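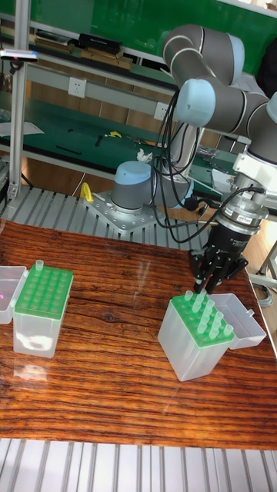 Severin Holzer asked, before the delegation had finished signing in, why a visit devoted to laboratory consumables should begin with tip boxes and leave the analyzers for the afternoon. His view was that a rack is a rack, and that visitors from Floststead had come a long way to look at plastic. The answer given by the host laboratory, Tisau, was that more of its working day is spent on racks than on any other item it buys, and the program was left as printed.

## Report of the visit to Tisau, May 20, 2021

The delegation consisted of Severin Holzer, Socorro Salazar and the undersigned. We were received by Rodrigo Tejada and Maximiliano Salcedo and remained on the premises until the close of the late shift.

### Preparation bench

The first hour was given to the transfer of pipette tips between racks. Two boxes of the same design stood open on a reddish-brown wooden table, each with a green rack on a translucent base. One held tips gathered mainly toward the back and right rows. The other had a single tip standing in it. The lids are translucent as well, and Mr. Salcedo noted that the staff prefer this in storage, as the state of a closed box can be judged from the shelf.

Tisau stopped discarding partly used racks in January. Remaining tips are now consolidated where the work permits, and any box opened for sterile procedures is excluded from the practice without exception. Mrs. Salazar inquired how the two streams are kept apart. Mr. Tejada showed us the written procedure, which runs to 3 pages and assigns a separate shelf to each. We found it clear, although the section on labeling refers to a form that has since been withdrawn.

There was some discussion of glossy tabletops. Mrs. Salazar considers that reflections make translucent tips harder to see against the surface, and she has asked for matte mats at Floststead on two occasions. Mr. Tejada had not received complaints on this point.

### Storeroom

The storeroom is reached by a short corridor behind the preparation area. Racks are shelved by tip volume and then by date of receipt, with the oldest stock at the front. Orders go to a single supplier, Prerska, and a delivery may contain up to 192 boxes. Mr. Salcedo acknowledged that this is more than the room comfortably holds — on delivery days the corridor is used as well, an arrangement the safety office has asked him to end.

Boxes from other suppliers were tried last year. Their racks sat slightly higher in the base, and the lids did not close over the longer tips. The remaining stock is kept on the bottom shelf for teaching.

### Washing and return of empty boxes

Empty bases and lids are washed on site and refilled from bulk bags. The washing room was occupied during our visit and we saw it only from the doorway. According to the figures supplied to us, 52 boxes were withdrawn in the last quarter, chiefly for cracked hinges. Mr. Holzer asked whether the hinge could be repaired. It cannot, and a box with a detached lid goes to the workshop, where it is used for screws.

### Points for follow-up

- Tisau will send its consolidation procedure once the reference to the withdrawn form has been corrected.
- Floststead will provide its refill schedule in exchange.
- Mrs. Salazar will obtain a price for matte mats in the size used on the preparation bench.
- The question of a second supplier is deferred until Prerska has replied on smaller deliveries.

The analyzers were seen after lunch and are covered in a separate report under the Wubshet project. Mr. Holzer has asked that his remark on racks be entered in this one, and it appears in the opening paragraph.

Benito Ortuño
Floststead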